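Getting your gripper to open, close and behave in the simulator

So you've joined the Nimdale robotics club and you want to make something move. Great! We start everyone in the simulator, because you can crash a simulated arm 80 times before supper and still have a working arm. This page gets you from a blank project to a gripper that opens and closes on command, seen through the wrist camera.

You'll need a club laptop with the starter project on it (ask Hậu Vũ for the login) and a mouse with a scroll wheel. Trackpads work too, but you will hate it.

Step 1. Load the arm

Open the starter project and choose the arm with the two-finger gripper. Press play once. If the arm sags to the floor like a wet noodle, the motors are off. Tick "hold position" and press play again.

Step 2. Add the wrist camera

Attach a camera to the last link of the arm, behind the palm, and tilt it forward until both fingers are in view. Spend some time on this! You want the top of the palm along the bottom and the gap between the fingers near the middle, so whatever you grab later ends up where you can see it.
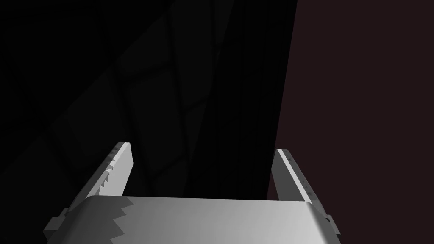 Next, set the render size. Keep it small while you're learning. The laptops are old, and a small picture keeps the motion smooth. Shadows with stair-step edges are normal at low settings and won't hurt your grasping one bit. If the background is too dark to tell what's what, raise the ambient light a little at a time.

Step 3. Open and close

Type 600 in the finger box for fully open and 2 for closed. (Those are our own club units, Jozef Michiels made them up and now we're stuck with them.) Try a few values in between. It's so satisfying the first time the fingers follow along!

If one finger moves and the other doesn't, you've missed the "mirror" setting on the second joint. Everybody does it.

Step 4. Write a tiny routine

Open, wait, close, wait, repeat. Save it under your own name, please, and not "test". We have almost 171 files called test.

Leave it looping for a few minutes while you grab a snack. If the fingers start to jitter, lower the grip force and run it again. Once it's steady, show Adoración Arroyo and she'll set you up with the block-picking task for September.

Related pages
Block picking for beginners
Tuning grip force
Naming your files (please read)

Last updated: 18 February 2018

Contact: Nimdale robotics club, ask for Lụa Đoàn | Back to top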